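Wednesday, notebook 6 – Torness batch, adhesive shear

Continued from the February pages. Humidity cabinet back at setpoint by 9:40. Logger shows a dip overnight, cause unknown, so coupons from the lower shelf are marked L and kept apart.

Mixed the Gratcombe two-part at the 10:1 ratio on the tin. Pot life shorter than last time, 26 minutes to first stringing. Old tin of hardener went to waste, new one opened and dated on the lid.

Lap joints cut, abraded, wiped twice. Clamped under the Bensaid jig, which still reads low on the left screw. Shimmed it. Proper fix is a new spring – ask Firer for a price.

Pulled the first set after lunch. Peak load around 2000 N, cohesive failure on most, two peeled at the interface. Both were L coupons. Not enough to blame the cabinet yet. Crosshead speed unchanged from February, so the curves can be overlaid directly.

Spreadsheet: column F was still averaging the discarded coupon. Corrected, old value left in the comments.

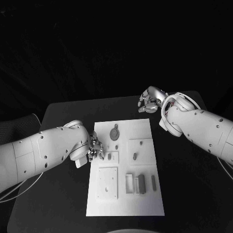 White board on the gray table, black cloth behind.

To do:
– repeat L set with fresh abrasive
– check logger battery
– weigh the mixing cups before and after, the ratio error may be in what sticks to the wall
– second cure at the higher setpoint, if the cabinet holds overnight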